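Bring Back the Printed Bus Timetable

The Hirside bus office stopped printing timetables in June. The racks at the front of the buses are still there, with a sticker telling riders to check the app. I have ridden the 44 most working days for seven years, and I think this was a mistake.

The savings were small. The office put the cost of printing at less than it spent repainting the depot doors. I don't object to painted doors. I mention it only to give a sense of scale, as the notice announcing the change talked about money first and riders second.

The app does some things well. It shows where the bus is, and on a bad weather day that is worth having. If the 44 is stuck behind a truck on the hill, I would like to know before I leave the house. A printed sheet can't tell me that and never could.

But a timetable answers a different question. It tells you what the whole day looks like. You can see that the buses run close together until mid-morning, thin out after lunch, and pick up again when the mill shift ends. You can see that the last one back is at 9:40, and you can decide at breakfast whether to go to your sister's for dinner. The app shows the next two departures. To see more you pick a stop, then a direction, then a time, and then it forgets all three.

People who plan these systems tend to assume a rider is someone standing at a stop. Most of the thinking about a bus is done somewhere else, at home, the night before, with the clothes for the next day laid out and the alarm still to set. Our sheet was taped inside the closet door for years. I set my alarm by it and my wife set hers by it, and we never had to look up a thing. 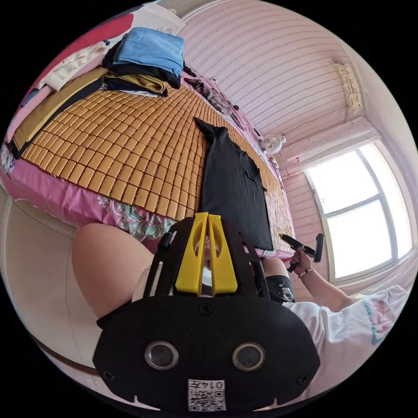
Kourosh Kazemi wrote to me after I raised this at the June riders' meeting, and he disagreed. Paper, he said, was wrong the day it came out. He had twice waited in the cold for a bus that had been dropped from the schedule weeks before, with the old sheet in his pocket telling him it was coming. He would take a phone that was right over a page that was neat, and he thought those of us asking for print were asking everyone else to pay for a habit.

I take the point about wrong sheets. That happened to me as well. The trouble there was that the office changed the schedule in small pieces all year and reprinted when it got around to it. Other towns change twice a year, on fixed dates, and print twice a year to match. Makris does it that way. Drivers know the dates, schools know the dates, and the old sheet goes in the trash on a day everyone can name. A schedule that changes so often it can't be printed is also hard to remember, and riders on the 44 mostly go by memory.

I don't accept that it is only a habit. Up to 83 people ride the first two buses of the morning on my route, and a fair number of them are past seventy. Some have phones that won't run the app. Some have the phone and a data plan that runs out before the month does. My neighbor Kristine Barredo keeps hers switched off in her purse to save the battery, and turns it on if she needs to call someone. She used to know the schedule by heart. Now she walks to the stop early and waits, and in winter that wait is not a small thing.

There is also the matter of visitors. A person who gets off the train at Hirside for one afternoon is not going to download a program, make an account and agree to four pages of terms in order to ride to the lake. They will get a cab or stay near the station. A rack of folded sheets by the door used to handle them fine.

My proposal is modest. Fix two change dates a year. Print one sheet per route, black ink, no photographs, no letter from the director. Put them on the buses, in the library and at the station. Post a large copy at every stop with a shelter. Keep the app for the days when things go wrong.

The board takes up next year's budget in the fall. The printing line is on page 7, under "Discontinued," and it can be moved back.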